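Mornby, Season 2: Adaptation Planning Meeting
Minutes, November

Present: Begoñe Lorente (chair), Femke Vandenberghe, Hinata Chiba, Kristof De Smet
Apologies: Dirk Van der Linden
Start: 10:05 a.m.

1. Minutes of the previous meeting
Accepted with one correction. Under item 4, "episode six" should read "episode five."

2. Renewal status
BL reported that Wumeo has not yet given a decision on a second season. The option on the cast runs to the end of March. Wumeo has asked for a season outline and a revised budget before it will schedule a call. It did not ask for scripts. HC asked whether the outline should assume the same episode count. BL said yes, eight, until told otherwise.

3. Viewer response
FV presented the completion report supplied by Wumeo. Of the accounts that started episode one, 62 percent reached the end of episode four and 42 percent finished the season. The largest single drop falls between episodes four and five, where the story leaves the harbor and moves to the new characters at the mine.

FV has also sorted the comments sent in through the show's site — 607 in total, duplicates removed. The most frequent complaint is that the lighthouse keeper, who is the player character in the game, does not appear until episode three. The second is the change to the ending. Comments from viewers who said they had not played the game were more favorable, but many of these found the timeline hard to follow.

KD noted that people who write in are not a fair sample of the audience. Agreed. The comments will be attached to the outline as background and will not be quoted in it. 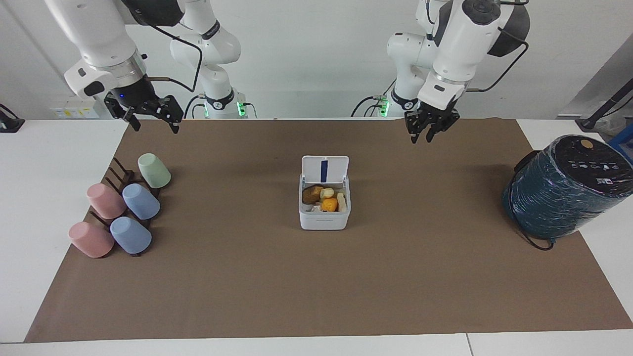
4. Source material
HC summarized the position with Kallum, the game's developer. The current license covers the first game and its expansion. The sequel is covered only by a first-refusal clause, and the fee has not been set. Three characters in the draft outline come from the sequel and cannot be used until this is settled.

Two options were discussed:
(a) Extend the license now, before renewal is confirmed.
(b) Build the season from the expansion, with the sequel characters held for later.

KD preferred (b) on cost. FV was concerned that the expansion has enough plot for four episodes at most. HC thought the flooded village section could carry two more if the keeper's sister is given her own storyline. No decision. HC to draft a one-page version of each.

5. Timeline structure
Agreed to drop the double timeline. Flashbacks are still permitted but should be limited to one per episode and dated on screen.

6. Visual effects
KD reported that Boersma has sent a first quote for creature work, based on 100 shots. The quote excludes water simulation, which was the main overrun last season. KD to request a second quote with water included and a lower shot count for comparison.

7. Any other business
DV had asked by email whether the title sequence could be shortened. Deferred until he can attend.

Actions
HC: one-page drafts of options (a) and (b)
HC: written confirmation from Kallum on the three sequel characters
KD: revised quote from Boersma
FV: drop-off figures for episodes four and five by scene, if Wumeo will release them
BL: season outline, second draft, to all before the next meeting

Meeting closed at 11:40 a.m.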